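# Chapter 4: Layers, Overlaps and the Paper You Already Have
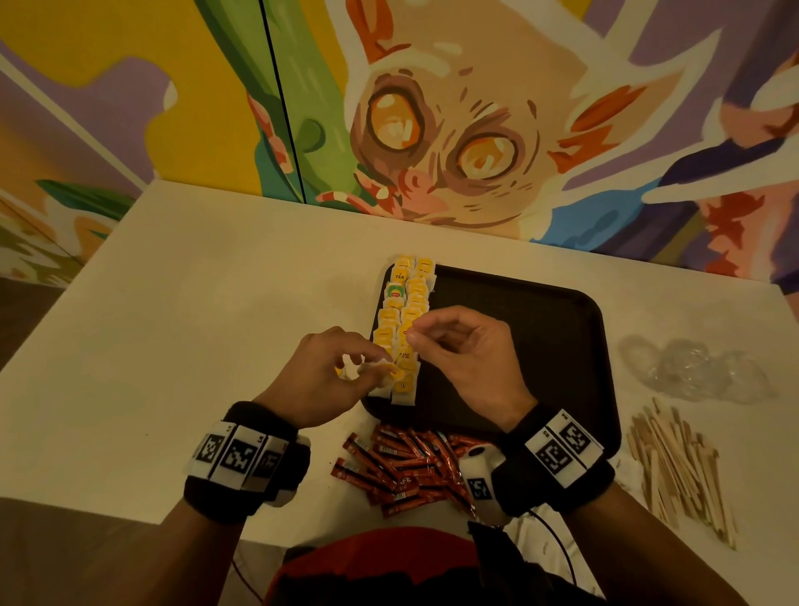
*Figure 4.1 Yellow tags and white pouches in two overlapping columns on a brown tray.*

When I first began teaching card making in the back room of a stationery shop in Dollville, I owned 2 paper punches, a ruler with a nick in it, and far too many sheets of patterned paper that I was afraid to cut. I mention this because students so often arrive at the layering chapter with a little dread (all those finished cards in the magazines, with their seven or eight papers peeking out from under one another!), and I would like you to know that your author spent most of one February gluing rectangles onto slightly larger rectangles and throwing them away.

So let's begin gently. You have by now folded a clean card base, scored it with the grain, and chosen a color family from the wheel in Chapter 3. Keep that card base close by, and keep your notes on grain direction too, for we will need them again in Section 4.3, when the thicker papers start to curl.

## What we mean by a layer

A **layer** is any flat piece that sits on top of another flat piece and leaves some of it showing. The part left showing is called the **reveal**. A photo mat is the plainest kind of layer, with the same reveal on all sides, and most of us made one in school without knowing it had a name. An **overlap** is a bit different: here the pieces are often the same size, and each one covers part of its neighbor, the way roof shingles do.

Matting calls for measuring and overlapping calls for rhythm, and most people take to one of them more quickly than the other. My old workshop partner, Osamu Wada, could lay down a whole row of overlapped strips by eye while chatting about his tomatoes, and yet he would go quite pale if you handed him a mat to cut. I am the other way around, and I still pencil a light guide line on the back of nearly everything.

## Choosing a reveal

For a standard card front, start with a narrow reveal of an eighth of an inch. It looks crisp, it uses very little paper, and it forgives a wobbly cut better than you might expect. Widen it to a quarter of an inch when the lower paper has a pattern that you want people to notice. Beyond that, the eye starts to read the reveal as a panel of its own, and you'll want to treat it as one when you come to place your greeting.

Try this before you reach for the glue. Lay your pieces down dry, stand up, and take a good step back from the table. Then move the top piece a little toward the upper edge of the card and look again. Yannick Picard, whose sample book you will meet in Chapter 6, calls this "letting the card breathe," and he has been known to leave a layout sitting overnight, although I must say I have never had the patience.

## Tools and papers for this chapter

- One sheet of heavy cardstock for the base, any light color
- Three sheets of lighter paper, at least one of them patterned
- A trimmer or a craft knife with a fresh blade
- Glue pen or double-sided tape (I use Plornel tape, but any narrow roll will do)
- Scraps! Keep an envelope of them, however small they are

If your class uses the Higuchi paper pack, the 40 small sheets inside are already cut to the right width for the first two projects, and you may skip the trimming on page 54. Everyone else should trim their strips first, all in one sitting, so that they come out alike.

## Warm-up: a strip of overlaps

Cut eight strips, each one inch wide and two inches long. Run a line of tape along the top edge of the first strip only and press it to the lower end of your card base. Tape the second so that it covers the upper third of the first, and carry on up the card in the same manner. Check the side edges against your ruler after every second strip, because a small lean at the bottom grows into quite a large one by the top.

When you reach the end, trim the last strip flush and set the card under a heavy book while you read on. Slip it into your practice folder afterward, even if it leans. We will come back to it in Section 4.5, where you'll add a border, and the full-size templates for that border are printed on page 194.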